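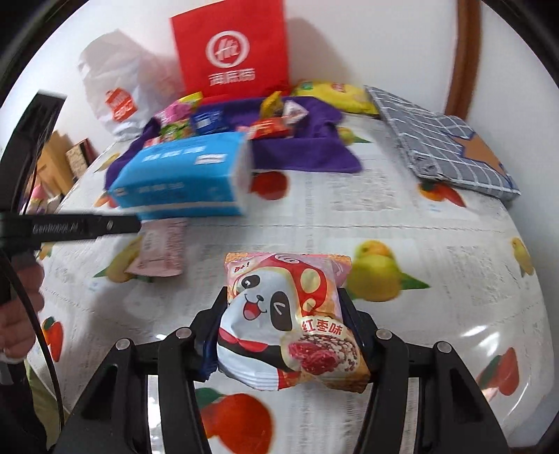 *Red date flavor (红枣味), panda packet, over the fruit-print tablecloth.*

April 1, 2025

Snack packet sorting and seal check, first pass on the mixed carton from Lollano. Writing this up the same day so the next person doesn't have to guess from the tally sheet.

The carton was packed as assorted, all small single-serve packets. The packing slip says 79 and I got 79, so the slip can be trusted this time. Last carton it was off and we lost most of a morning to recounting.

**Setup**

Used the table with the glossy cloth, the one with the newspaper print and the fruit and vegetables all over it. It wipes clean and crumbs don't get into the wood. The drawback is that the print is busy, and a small packet with red or orange on it is easy to overlook when it is lying flat on a printed fruit. The panda packets are the worst for this. They are pink, red, orange and white, so they match half the cloth. I passed over one twice when clearing up.

For the next carton I'd like the plain gray trays from the Lestov shelf. Two of them would be enough for sorting, one in and one out. Leave the cloth on underneath.

**Sorting**

Sorted by flavor first, then by maker. Flavor was the wrong way to start. Several packets have the flavor only in Chinese, and I was going back to the reference sheet for each one. Sorting by main color and picture first, then reading one packet from each pile, went much faster. I redid the whole lot that way after lunch.

Red date was the easy one. 红枣味 is in red characters on the lower right, in a curve over the picture of dates and grains, and once you know the shape of the characters you don't need the sheet. I have added it to the sheet anyway with the English next to it. I also wrote "panda, red bow tie" in the picture column. The column was meant for proper product names but the pictures are what people go by at the table.

The grains in the picture made me wonder whether this should go under date or under mixed grain. I put it under date and followed the printed flavor. If the ingredients list says otherwise we can move it, but please change the sheet as well as the pile.

Packets with no readable flavor went into a bag marked UNSORTED. There are 5 in there. Two of them have the printing rubbed off, and the rest I just couldn't match to anything on the sheet.

**Seal check**

Same method as before:

1. Look along both crimps, top and bottom.
2. Press the middle of the packet flat with two fingers for a slow count of three.
3. Let go and see if it comes back.
4. Fail = stays flat, or you can feel air at a crimp. Set aside with a paper sticker.

Passed: 74
Set aside: 5

The five set aside are not the same as the five unsorted, I checked that. Three of the set-aside ones leak at the bottom crimp and the other two at a corner. None at the back seam. All five came from one side of the carton, which had a dent in it on arrival, so my guess is shipping and nothing to do with the sealing. I can't prove it from one carton.

I pressed a few of them too hard early on and had to stop and think about whether I was causing the leaks myself. Tried the same press on packets from the old Dreßler box that we know are good, and they all came back fine. So the press is all right as long as you don't lean on it. Fingertips only, elbow off the table.

**Weights**

Only weighed the red date packets, 18 of them. The small scale drifts when the door is open, so keep it shut and zero it every time. Readings are on the tally sheet. Nothing stood out. One reading is crossed out where I had a sticker on the packet and forgot to allow for it, and the corrected one is beside it.

I didn't get to the other flavors. It would make sense to do those in one sitting with the same scale.

**Labels**

Put the finished piles in zip bags with the flavor and count on masking tape. Marker on the bags themselves rubs off, we have all learned this already, but there was a marker-labeled bag in the cupboard again this morning. Tape, please. The Flarine tape is too shiny to write on with the blue pens, use the black ones or a pencil.

Stored on the second shelf, left side, away from the radiator. The set-aside bag is on the right with a sticker on the front. Don't eat from the set-aside bag. The passed ones are also not for eating until the weights are finished – after that I don't mind.

**Loose ends**

- Reference sheet needs reprinting, the current one has three handwritten additions and a coffee ring.
- Look up the two rubbed-off packets by size and color before giving up on them.
- Ask Lollano if they can send the assorted cartons with a flavor list. Even a photo of one would do.
- Keep the dented carton until we hear back about the leaks. It is folded flat behind the door.
- Weigh the remaining flavors.
- Next carton is due in May. Clear the second shelf before then.

Cloth wiped down and left on the table. I found one more sticker backing stuck to it on the way out, so check your sleeves.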